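Filed under: Home & Habits / Threads

Good morning to all. I promised to write how I do my "bed first" method, so I make a small thread. Please excuse my English, I am learning it since 10 years and the prepositions still win.

1/ The idea is simple. In our flat in Triduscombe we have one small wardrobe and no table for folding. The only big flat surface is the bed. So every piece of clothing which has no place goes on the bed, and in the evening it must leave, or I can not sleep.

2/ First rule: take away the duvet and the blanket. Only the fitted sheet stays. On a pale sheet you see a dark sock at once. On our old striped cover I lost one sock for the whole winter.

3/ Second rule: few pieces at one time. I used to empty the full basket and then I was tired before I started. Now I put two, maybe three, and I leave some sheet between them. 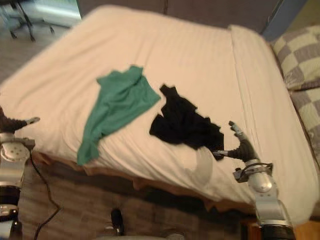
Page 2 of 3

4/ A green one and a black one, both still crumpled. I do not try to make them nice when I put them down. The folding comes after, and it goes quicker if you do not touch everything two times.

5/ For a T-shirt I do this: find the shoulders, hold them, shake once, lay it with the front down. Sleeves to the middle, then sides to the middle, then bottom up to the neck. My aunt folds in the air without any surface. I tried it and I got a ball.

6/ Black cotton shows every bit of dust, so I pass the Botha brush over it before folding. I bought it on the market for small money. The handle is loose now but it still works well.

7/ Be careful with the border of the mattress. If a piece hangs over, it slides slowly to the carpet, and then it has fluff on it and you wash again. I pull it back to the middle as soon as I see it. 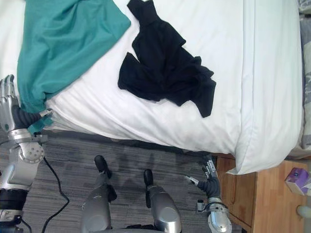 WHERE THE FOLDED THINGS GO

8/ T-shirts stand upright in the drawer, like books. I read this advice many years ago and I did not believe it. Then in June I counted all our clothes, for curiosity, and we were two people with 108 pieces. Upright was the only way to close the drawer.

9/ Things which are worn once but not dirty are the difficult family. They go on a hook behind the door. Before, they lived on a chair, and the chair was never for sitting.

10/ The pillow stays on the bed during all this. I know that some people remove it. I use it as a border: clothes on one side, pillow on the other side, and I do not put clothes upon it.

11/ The nightstand is also not for clothes. I repeat this to myself quite often.

12/ Next time I will write about bed linen, and how to fold a fitted sheet with the elastic corners. I have three ways and I am not content with any of them.

Comments

Faustino Ocampo: I also use the bed, but I fold on the floor when the cat is sleeping there. Which size is your drawer?

Rogério Conceição: Face down or face up, we discuss it at home for years. I am face up. Good thread, thank you.

treltitz_mum: Please do the fitted sheet soon!! Mine is just rolled and pushed in the cupboard

Sekus: number 9 is my whole bedroom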